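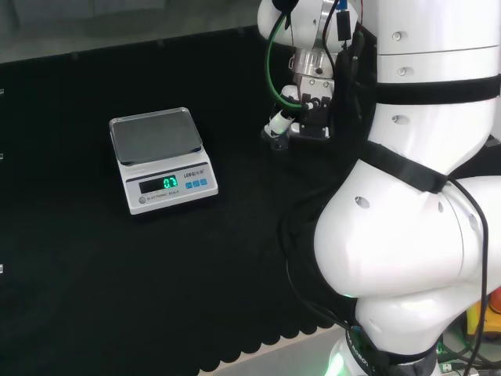

Section 3: Tracking a series in Veser

1. Open Veser and search for the show by its full title. Short titles bring up remakes and movies too.

2. Tap Add to Watchlist. Pick subbed or dubbed now. The menu claims you can switch later, but in my copy the switch wiped my episode marks.

3. Set the episode count by hand. Skidier stopped after 11 episodes and Veser still waits for a twelfth.

4. Turn off Smart Recap. It is supposed to hide spoilers. It told me how the Boltasus arc ends while I was on episode 2.

Caution: Import Ratings overwrites your own scores and there is no undo. Export a copy first.

Note: The store page promises 3,000 shows with full episode lists. I have my doubts – Langat is listed with no episodes at all.

5. Under Alerts, choose your broadcast day. Mine is Thursday, and the alert usually comes on Friday.

If a show still won't sync, remove it and go back to step 1.

Guide by Kheri Nzioka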